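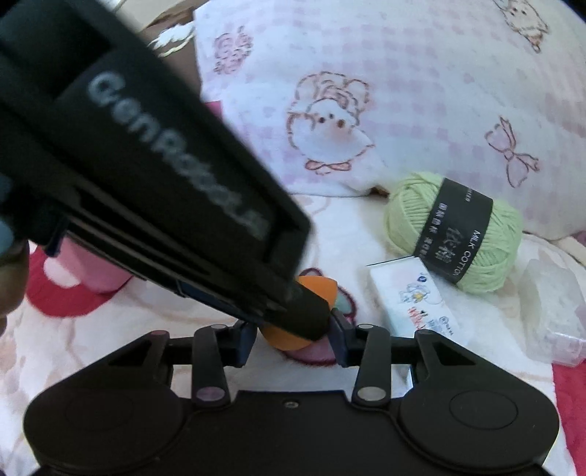 Notes for the visit to the Hajdu workshop, 6th February

Meet at the front desk at 9. Heriberto Medrano will show the hand-held gripper first, with soft items such as the orange one between the fingers. Azucena Tlapale takes the second half, on sorting the recordings. The set so far holds 2,863 of them.

Before the visit, read the handout on linkages. During the demonstration, sketch one arm of the gripper and mark its pivots.

Hand in your sketch and half a page of notes at the next class.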